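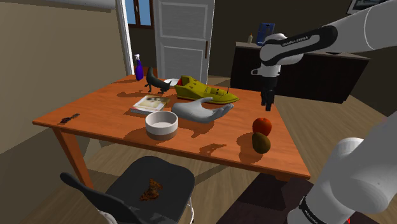 Chapter 5
Setting the Table: Your First Cluttered Scene

In the four chapters before this one we have worked with an arm that had nothing around it. You have moved each joint by itself, you have found the home position, and in Chapter 4 you brought the gripper to a point in the air and kept it there. This was necessary work, but I know from my own evenings at the Stirnusetti workshop that it is also a little dry. From now on the arm will have things to do.

The subject of this chapter is the scene. By scene I mean everything which is near the arm and is not the arm: the table, the objects on the table, the furniture, the floor. We will build it first in the simulator, on an ordinary home computer, and in the second half of the chapter we will repeat it on a real bench. Readers who do not have access to a bench can do the first half only and continue with Chapter 6. Nothing in Chapter 6 depends on the bench.

What you should have before you start

A working installation of the Wollex scene editor, with the arm model from Chapter 3 loaded and saved. If you changed the joint limits during Chapter 4, put them back now. I forgot this myself when I prepared the chapter and lost one full evening to it.

A notebook on paper. Many readers prefer to keep notes on the same screen where they work, and I do not want to forbid it, but positions of objects are quicker to draw than to type.

For the bench part, a tape measure, masking tape, a soft pencil and a table which does not move when you lean on it. The table at Stirnusetti is 152 centimeters long, and I will use this number in the worked parts. Yours will be different, so write it on the first page of the notebook and replace mine each time it appears.

5.1 Why a messy table

When I taught this material for the first time, in a small room over a bicycle shop in Gilleck, I gave every group one cube. The cube was in the middle of the table. All groups could pick it up before the coffee break, and all of them were content, and so was I. Then one of the participants, Marin Berisha, took the cube away and put down his own coffee cup with the spoon still inside. The program of his group went to the middle of the table with great confidence and pushed the cup over the edge.

I have thought a lot about this cup. The program was correct for the cube. It knew the position of the cube, because I had given the position on the worksheet, and it knew the width. It did not know anything about handles, spoons, or an object which is higher on one side than on the other. A cube forgives almost everything. You may come to it from four sides, the fingers find two flat faces each time, and if you are a few millimeters wrong, the cube slides into the correct place by itself.

For this reason the standard scene of the book is made of things which do not look like each other. It has a round fruit and an oval one, an open bowl, a plate, a thick book, a spray bottle, an animal figurine, a toy boat and a model of a human hand. Some are smooth and some have many small parts. Some you can grasp from above, and for others you will need to turn the wrist. The book, when it is lying flat, can be too wide for the gripper in both directions, and then it must be moved in another way. We come to pushing in Chapter 8.

5.2 The room is also part of the scene

A beginner usually places the table and the objects and then says that the scene is ready. Please add the room as well. Give it a floor, a wall behind the table, a door, a cabinet if there is one in the place you are copying, and at least one chair.

There are two purposes. The first is collision. In the simulator an elbow may pass through the air where in the workshop there is a shelf, and you will only learn of the shelf when you hear it. The second is the camera. In Chapter 7 we will ask the program to find objects in a camera picture, and a program which has seen only orange fruit on a gray nothing has a hard time when there is an orange-brown table under the fruit. The grain of the wood, the shadow beside the bowl, the dark cabinet in the back, all of this arrives in the picture together with the object. It is better that the program meets them early.

Do not spend a long time on beauty. A chair with a round seat is enough of a chair. In our file the complete room took less memory than the boat, which has far more small surfaces than I expected from a toy.

5.3 Placing the objects

Open the editor and load the empty table. Add the objects one at a time, and after each one let the simulation run for two seconds before you add the next. An object which was placed a little too low will jump up when the simulation starts, and if there are already ten objects on the table you will not know which of them jumped.

Work from the back of the table to the front. Tall objects go to the back corners, where the forearm does not need to pass over them very often. Flat objects may go anywhere, but leave at least one of them partly behind a taller one. You will want this later, when the camera has to decide if half of a plate is a plate.

When all objects are placed, save the file under a new name. Then move three of them and save again under another name. Do this until you become bored, and then do it a few more times. The collection that comes with this book has 271 arrangements, and I made most of them in one week of December, when the heating in the workshop was out of order and it was pleasant to sit at home with the computer.

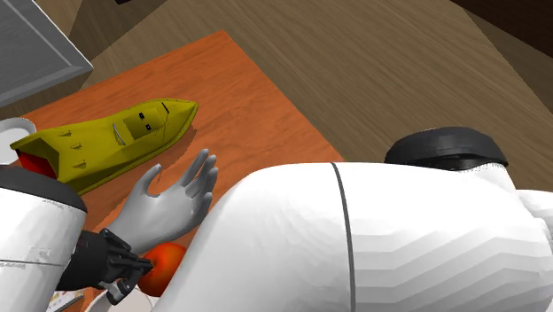 Free space is what we should measure next, and it is the measurement that readers most often leave out. By free space I mean the distance between the object you want and everything that stands next to it, taken at the height of the fingers and not at the height of the table. The tomato-like fruit is a good first case. It is round, so from the geometry of the fruit alone every direction is equally good. But the model hand lies directly beside it, open, with the thumb up on one side and the fingers on the other, and past the hand comes the yellow boat. A gripper which opens wide over the fruit may put one finger on the palm. Coming to the side of the fruit with the fingertips near to each other is safer for the neighbors, although such a position does not yet hold anything. Look also at how much of the table the arm itself covers. The large white links hide one side of the fruit completely from this viewpoint, and a camera standing there would have to guess where that side ends.

To measure free space in the editor, select the object, choose the height of the fingertips and turn on the ring display. The ring grows outward until it meets something. Write the value down for the narrowest direction and also the direction itself, as an hour on a clock face. "Narrow at ten" is clear to everybody in the workshop, and "narrow on the left" is not, because half of the people stand on the other side of the bench.

5.4 From the file to the bench

Now we go to the real table. Print the arrangement from above and bring the paper with you. Mark the front left corner of the table with tape and measure everything from this corner, never from the previous object, or the small errors will add together.

The objects do not have to be the same as in the file. At Stirnusetti we have no model hand, and we use a stuffed work glove in its place. What must be the same is the general size, the place on the table, and which side is up. Real fruit is allowed, but it becomes soft after some days of practice, and a soft fruit gives other results than a fresh one.

The method I use for the marks comes from Tymoshchuk, our oldest member, who was a tailor. He draws around each object with the soft pencil held straight up, and then puts one short line across the outline to show the front. After a failed attempt everybody can put the object back in a few moments without the paper. Before he showed us this, we had discussions.

Keep the gripper empty and the speed at the lowest setting for the first session. Drive the arm above each object in turn, stop, and look from the side with your eye at the level of the table. Compare the height with the value in the editor and write both in the notebook. If the two values differ by the same amount at every object, the table height in the file is wrong, and you can correct it in one place. If they differ more at one end than at the other, the table is not level, and you should go and find something thin to put under its leg before you read section 5.5.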